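Sobre la lectura de las etiquetas de precio por unidad

Tras la entrada dedicada a los presupuestos domésticos, corresponde tratar el precio por kilogramo o por litro, dato que figura en letra menor y que muchos hogares pasan por alto. Durante el mes de julio, Zubaida Soomro y quien suscribe revisaron 200 recibos cedidos por lectores de este blog.
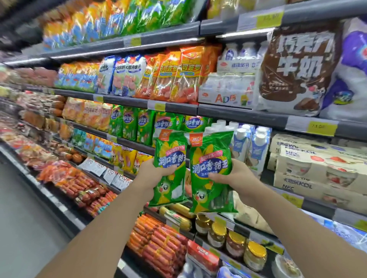

El criterio adoptado fue anotar el contenido neto junto al importe pagado. En tres recibos faltaba el nombre completo del producto, por lo que quedaron excluidos.

Conviene además comparar formatos de una misma categoría. El envase familiar no siempre resulta más económico, en particular cuando el pequeño se encuentra en promoción. 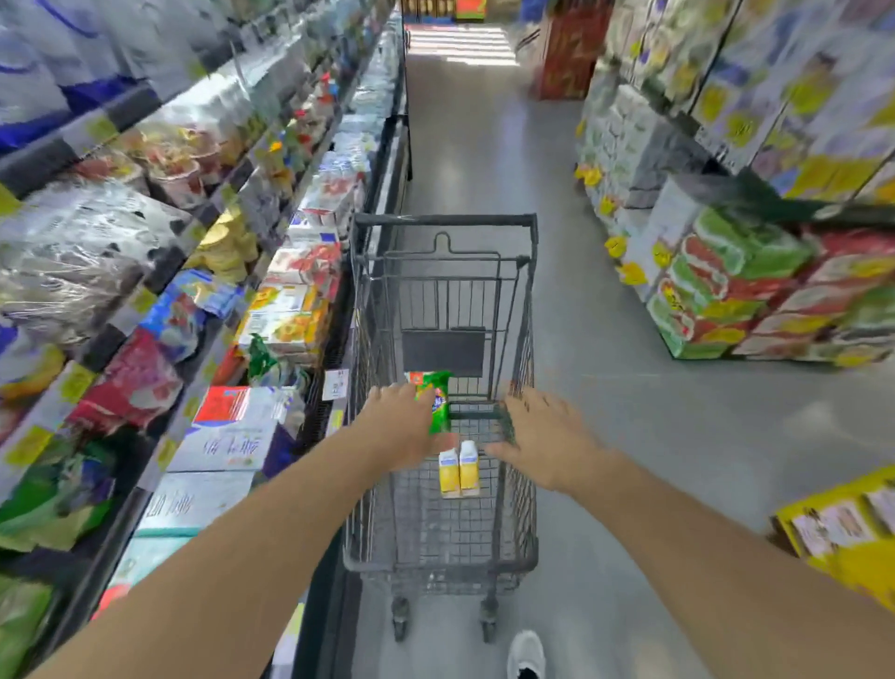 ¿Debe compararse el peso neto o el peso escurrido?
En las conservas procede utilizar el escurrido, dado que el líquido de cobertura suele desecharse.

Mohsin Minhas ha solicitado que se incluya la hoja de cálculo. Se publicará una vez corregidas las fórmulas de la segunda columna.

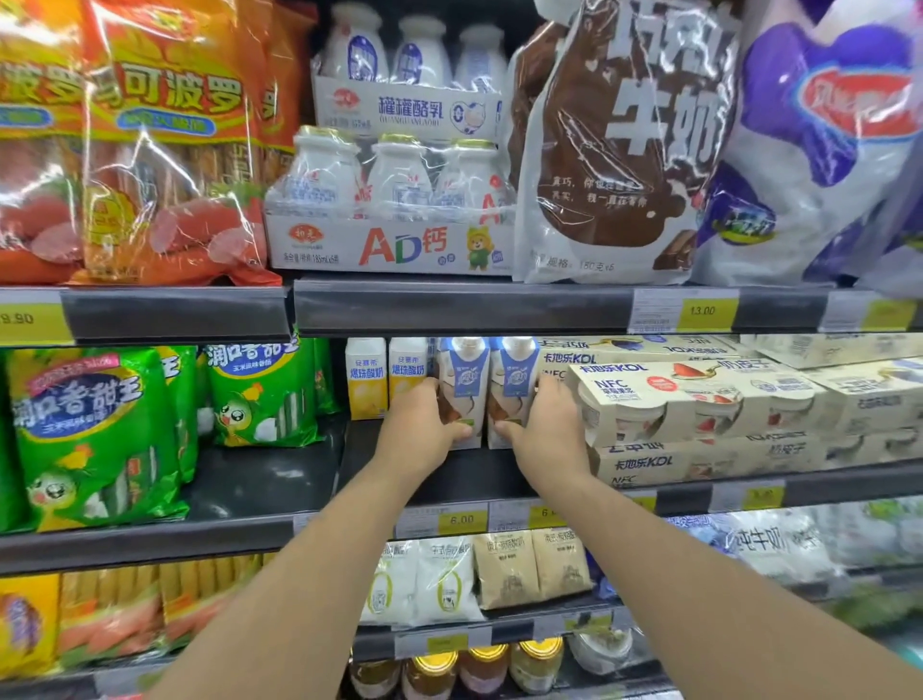
Próxima entrada

Se abordará la conservación de legumbres secas a granel.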